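Rewiring the pedalboard

2 min read

Print | E-mail

I spent most of Sunday taking my pedalboard apart. It had started cutting out at rehearsal, always in the second half, and I had been blaming the amp. The amp was fine. One of the patch cables had a bad solder joint and another had a plug that turned in its housing.

The board holds seven pedals, and every cable on it was a leftover from some earlier setup. A few were far too long and had been folded under the rails with zip ties. The short ones were pulled tight across the gaps, and those were the two that failed.

I priced ready-made cables at Drisberg and the full set came to nearly $80. I bought bulk cable and solder plugs instead, which was cheaper but took all afternoon. I cut each length with the pedals already in place, added an inch and a half, and tested every cable with a meter before it went on the board. One failed because I had melted the insulation. I cut the end off and did it again.

The power supply was the other job. It's an older Plidbridge with 400 mA on each of the two big outputs, and the delay needs most of one. I had the delay on a small output through a splitter, so the whine I'd put up with since last July was my own doing. It's on its own output now and the whine is gone.

I also moved the tuner to the front of the chain and took the volume pedal off the board. I hardly used it and it took up the space of two others.
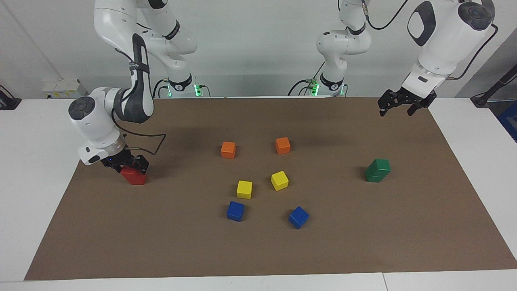 Slack is what I got wrong the first time, and I'd pay attention to it before spending money on better plugs. A cable shouldn't come straight out of the jack and go tight to the next one. The thin black cable on the white arm in the photo loops out to the side and curls back toward the wrist, and a smaller version of that curve is what I left at each pedal. I'm playing through the board again on Thursday and will leave the bottom cover off until then.

Last updated: 3 June 2025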